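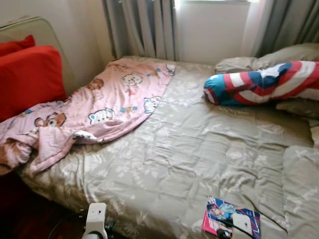
Project report: a two-armed tidying robot, built in a spare room

My project partner Tomás Patrício and I called our robot Zoko, for no better reason than that it was the first name we both didn't hate. The course asked for a build that does one household job, and we picked clearing stuff off a bed. I thought it'd be the easy option (a bed is big, flat and doesn't move!) and I was very wrong about the easy part.

Most of the first month went on the arms. We printed the mounting plates at Poltum, the shared workshop near campus, and did everything else at home. If you've ever tried to print a flat plate overnight on a machine that somebody else wants at 8 in the morning, you'll know how that went. The holes on our first pair came out undersized, so I drilled them by hand and got them a bit crooked. They still held.

Cables were my job and I'll own up to the mess. I left too much slack on one side because I was scared of yanking a connector, and then spent a whole evening rerouting it so the arm could reach down without dragging a loop behind it. Next time I'd sort out the cable path before bolting anything together.

The fingers

We argued about fingers more than anything else. Tomás wanted hard ones that are simple to model, and I wanted something grippy. We ended up with a black coating over a stiff core, and I really like how it behaves on paper covers, but it doesn't love being rubbed. One finger has a scuffed patch where reddish-brown shows through, and the coating has gone crinkly along the outer edge. I've still got half a tin left, so recoating is on the list for November.
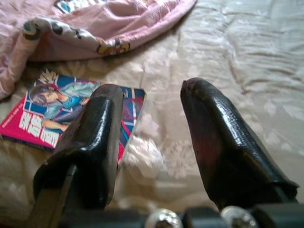

Why start with a book instead of something soft?
A book keeps its shape, so we could tell a bad grip position from a bad grip force. With a blanket you get both problems at once and can't separate them.

Picking up a paperback from a mattress is fiddly, by the way. On a desk you can slide it to the edge and pinch it, but bedding gives way under the fingertips and the book sinks with it. Our plan is to come in low with the gap wide open, press one finger into the cloth beside the spine, then close. The approach height matters heaps, and we set it from the wrist camera.

Patterned fabric is the other headache. Our detector is a small one trained on 2000 labelled pictures, and it has a soft spot for cartoon prints. It'll happily box a bear on a blanket and call it a toy. Tomás added 12 hours of labelling to his life trying to fix that, and it's better on plain covers than on busy ones.

Still to do: recoat the fingers, reprint the plates with proper holes, and write up the force settings for the appendix.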